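Jornell Hand-Held Gripper Kit, Two-Unit Set: Long-Term Review

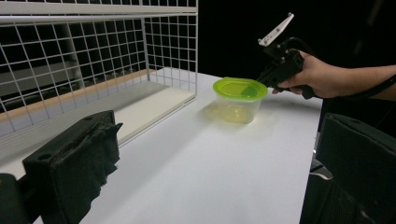 Photo: Callstead bench tests / Flondinow Review

Posted 02/04/2025

The Jornell kit is a pair of hand-held grippers for recording manipulation examples without a robot in the loop. The operator holds a gripper, does the task, and the unit logs video, finger opening and pose. The logs are then converted to training episodes for a policy that runs on an arm with matching fingers. We used the set at our Callstead bench to collect 2000 episodes of small kitchen tasks, mostly handling lidded food containers and moving them on and off a wire rack.

What we bought

The two-unit set, with mounts, cables, two chargers and a license for the Talpur export software. Spare finger pads are sold separately. The case is good and the foam cutouts fit the units with the mounts attached. They do not fit with the cables plugged in, so every session starts and ends with connectors.

Build

The body is stiff. After a full collection campaign there was no play in the finger linkage that we could feel, and the jaw opening still read the same against a gauge block as it did when new. The screws on the body are accessible with the mount in place, apart from the two at the rear, for which the mount has to come off. Budget 30 minutes for that, including recalibration.

The weak part is the finger surface. The stock pads are too hard for thin plastic. They slip on the rim of a lid and leave marks on soft ones. We went over to cloth tape, which grips better and wears badly. The edges fray, and the frayed edges show up in the recorded video. A policy trained on a mix of fresh and ragged tape did not seem to care, but we did not test this properly and would not rely on it. Jornell's own soft pads were out of stock for the whole period of this review.

Cable routing

There is no strain relief worth the name. The cable leaves the body at a point where it can lie over the back of the hand or under the wrist, depending on how the operator picks the unit up. Both positions work. Neither is comfortable after an hour. We recommend a loose strap at the forearm and a fixed habit about which side the cable goes, as a change in routing between operators changes how they turn the wrist, and that ends up in the data.

Recording

Start and stop are on one button. A short press starts an episode and a long press discards it. This is the wrong way around for beginners, who hold the button down when they are nervous and lose good takes. The setting can be swapped in the Talpur software, under Device and then Input. It resets with each firmware update.

The wide lens covers the fingers and a good part of the workspace. With a tabletop container at working distance, the fingers occupy the lower corners of the view and the object stays visible for most of the approach. Small items held deep in the jaws are another matter. A lid tab or a clip disappears between the fingers just before contact, and the model has to learn that part from finger opening alone.

Pose tracking depends on texture in the background. A bare white table against a dark room is a poor case, and we had more dropped tracks there than anywhere else. A white wire rack helps in one sense, with plenty of edges, and hurts in another, as the grid repeats and the tracker can jump by one cell. The jumps are easy to spot in the plotted path. Talpur flags most of them, though the threshold is too loose by default. We tightened it and rejected 200 episodes from the final set.

Light

Translucent plastic is hard on the camera. Highlights on the side of a bowl move with the viewpoint and can wash out the edge. Bright lids record well and clear ones do not. We turned exposure to manual and left it there for the whole campaign. Auto exposure pumps every time the black fingers close in front of a white surface, and no amount of later correction makes those clips match.

Using two units

Clock sync between the pair is the best feature of the kit. Offset between the units stayed inside one video frame across a working day. Two-handed episodes came through the export with no manual alignment. The handles are symmetrical, which we liked, but the units are marked only by a small label on the base, and we twice recorded a batch with left and right exchanged. Put colored tape on one handle.

The second unit also appears in the first unit's view for much of any two-handed task. We left those views unmasked. If the arm you deploy on has a different housing behind the fingers, plan to mask it or expect a gap between training and use.

Export

Talpur writes episodes in a plain folder layout with one index file. Conversion runs at a little better than real time on an ordinary desktop. Notes typed during a session are stored per session and cannot be attached to a single episode, so we kept a separate text log with the task name, object set and operator initials. Version 2 is said to fix this. It was promised for May and we have not seen it.

Against the alternatives

Before this we collected by teleoperating an arm. The episodes were slower, and operators avoided any motion that felt risky, such as reaching past the corner of a rack. With the hand-held units the same people moved at something close to normal speed. The cost is that they also make motions the arm cannot copy. We filter for reach and joint speed after recording, and anyone buying this kit should write that filter first.

Verdict

Recommended for labs that already have a matching gripper on an arm and a person who can spend time on calibration. Not recommended as a first purchase.

Good: stiff body, reliable sync, simple file layout.
Bad: pads, cable exit, button defaults, per-session notes.
Tested with: stock mounts, cloth tape on the fingers, manual exposure.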